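Speaker notes: Small-room surveys before a furniture move
Loan Khổng, Hidayat Interiors
Sestcombe session, 2 pm start

Slide 1. Title

Leave the title up while people sit down. Mention the handout: a single sheet, printed on both sides, with the survey form on the back. Phones may stay on. Questions at the end, except for anything about the form itself, which is easier to answer when the relevant box is on the screen.

Slide 2. What the talk covers

The subject is the survey carried out in a furnished room before new pieces are ordered or old ones moved. It deals with walls, corners, skirting, sockets, cable runs, floors and daylight. It does not deal with colour schemes or with soft furnishings. Lifting and carrying were covered by the Trukedthorpe talk, and the notes from that are with the organiser.

Most of the examples come from the Grarside flats, a block of 234 units let furnished. Rooms there are small, and a piece of furniture that stands 100 mm further into the room than planned is a nuisance for the whole tenancy. Every unit was surveyed on the same form, so comparisons between them are fair.

Slide 3. Order of work

Stand in the doorway first and sketch the plan. Door swing, window, radiator, fixed cupboards. Then work clockwise from the door and come back to it. Do not jump to the interesting corner. Rooms surveyed out of order produced most of the gaps in the Grarside forms, usually a short return of wall beside the door where the surveyor thought he had already been.

Write measurements in millimetres, with no units after them. A bare 1,000 on the form means a metre. If centimetres creep in, the form goes back.

Slide 4. Walls and corners

Take each wall length twice, once at skirting level and once at waist height. The two figures will differ. Record both and order to the shorter.

Check each corner with a square held above the skirting. In older rooms the plaster thickens towards the corner, and a cabinet with a true right angle will touch at one point and stand off everywhere else. Pause here for the sketch on the board. Draw the wall line in black and the cabinet in red, and exaggerate the angle so that the back row can see it.

Note any seam or crack in the plaster, with its direction. Do not offer an opinion on the cause. That is for the building owner's surveyor.

Slide 5. Skirting

Two dimensions: height, and projection from the wall. The projection matters more and is more often left blank. A bookcase with a flat back stands off the wall by the full projection of the skirting, plus that of any moulding on top if the moulding is the prouder of the two. Round tables on legs do not have this problem at floor level, but the edge of the top still has to clear the wall.

If the skirting has a separate trim, measure with the trim included, then write the word "trim" in the margin. Do not remove trim to measure behind it.

Slide 6. Floors

Direction of the grain or boards, condition, level. Put the long level down in two directions and write the fall beside an arrow on the plan. A table with fixed feet will rock on a floor that a table with adjustable feet will tolerate, so the form has a box for the type of foot.

Where a piece has stood for years, expect the floor beneath it to be a different shade. Warn the client before anything is moved. At Grarside we had the complaint once and added the line to the form in August.

Slide 7. Sockets, plates and cables

Spend the longest on this slide. Have the handout turned over to the form, boxes 11 to 15. 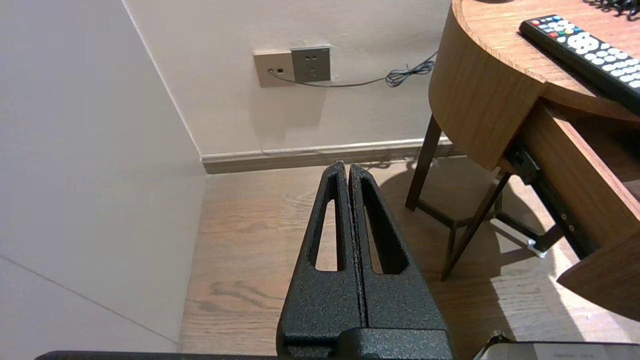 Wall plates are recorded by position first and by type second. Measure from the nearest corner to the near edge of the plate, then from the floor to its underside. Where plates sit in pairs, give each one its own line, even if they are close enough to share a measurement. The two on the slide are side by side but are different fittings: the beige one on the left has a small dark port, and the grey one on the right is a power socket. A black cable is plugged into the beige plate and goes off to the right along the wall, ending in a tangled coil that trails away behind the round table. On the form that is two plate lines and one cable line, and the cable line should say "coil, behind table". If it only says "cable", whoever pushes the table back will push it on to the coil.

Ask for the table's clearance here. Someone will offer a figure measured to the legs. The answer wanted is the clearance to the edge of the top, with a second figure for the nearest leg. Box 14 has space for both.

Slack cable is to be noted but left alone during the survey. Do not unplug it to see what it does. If it has to be shortened or clipped, put that under remarks and let the client agree it in writing.

Slide 8. Daylight

Write down the time of the survey and mark on the plan where direct sun reaches the floor. Shade the area in pencil. On the previous slide it would go on the right-hand side, by the table. Go back one slide if anyone wants to see it again.

A single visit gives a single position of the sun. For veneered pieces or anything with an oil finish, a second visit at a different hour is worth the fare. State on the form which visit each shaded area belongs to, or use separate plans.

Slide 9. Filling in the form

Pencil on site, ink at the desk. No blanks: a box that does not apply gets a dash. Initial each sheet. The sketch plan need not be to scale, but every dimension on it must be legible to a person who has never been in the room.

Show the Grarside sheet with the missing door return, then the corrected one. Allow a minute for each.

Slide 10. Questions

Likely ones: laser or tape (either, but one instrument for the whole room); whether to survey an empty room the same way (yes, leave out the clearance boxes); who keeps the original (the office, with a copy to the client).

Spare forms are on the table by the door. The Sestcombe room has to be clear by 4 pm.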